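My strata committee bill arrived on 4/7/23 – $1,788 for repainting a stairwell I use twice a year, both times by mistake. 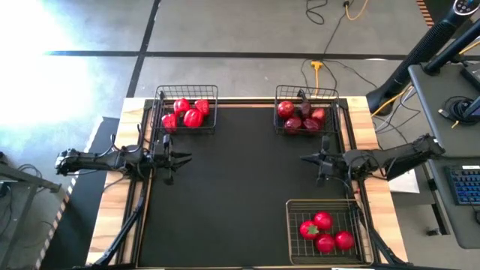 Strata maths has its own colour of logic. You own one twenty-fourth of a roof and all of the worry. I opened the letter over dinner prep and went as red as four capsicums in a wire basket, then paid it like a coward.

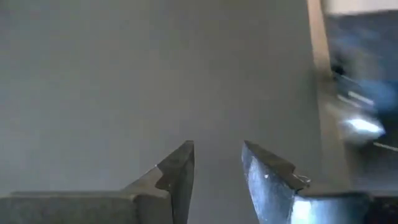

Cường Trình reckons I should have asked for a second quote. Pollside took nine weeks to send the first, so I'll pencil that in for December.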